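Tampo Virkeleo, padrão mármore branco

Referência: 2.751
Marca: Virkeleo
Distribuição: Skallton
Ficha atualizada em 12/5/23

Tampo retangular para bancada de trabalho, com superfície em padrão mármore branco e veios em tom castanho-acinzentado. Fornecido sem pernas nem estrutura. Pode ser assente sobre os cavaletes Clirkik ou sobre uma base já existente, desde que esta esteja nivelada e apoie o tampo em todo o perímetro.

A superfície é clara, o que ajuda a encontrar parafusos e outras peças pequenas, e limpa-se com pano húmido e detergente neutro. Não usar palha de aço, lixívia ou produtos com acetona. Em zonas de corte, colocar sempre uma base de proteção. 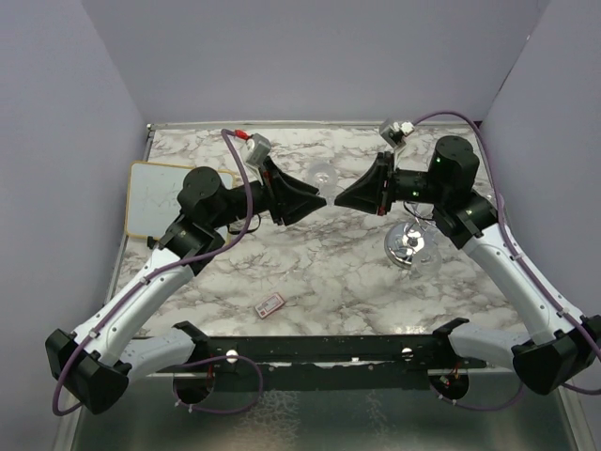
Tampo padrão mármore branco, com calha metálica clara no bordo posterior e painéis em cinza-lavanda.

As calhas são vendidas à parte e montam-se no bordo posterior e nos lados do tampo. A calha posterior é fixada primeiro. Só depois se encosta a lateral e se aperta a ferragem de canto. Os furos devem ser feitos pela face inferior, com batente de profundidade na broca.

Os painéis de fecho também são opcionais e encomendam-se por lado: esquerdo, direito e fundo. Estão disponíveis em cinza-lavanda e em branco. A cor Hellström (verde-acinzentado) foi descontinuada em outubro e restam apenas painéis laterais, até fim de stock.

Conteúdo da embalagem
Tampo, 1 unidade
Parafusos de fixação, 14 unidades
Folha de montagem

Carga e montagem
Suporta até 200 kg distribuídos. Para equipamento aparafusado junto ao bordo da frente, reforçar a zona por baixo. São necessárias 2 pessoas para levantar e posicionar o tampo.

Entrega e garantia
Prazo de entrega de 14 dias úteis em Portugal continental. Para as ilhas, pedir orçamento de transporte antes de encomendar. Garantia de 2 anos contra defeitos de fabrico. Riscos, queimaduras e furos feitos pelo cliente não estão incluídos.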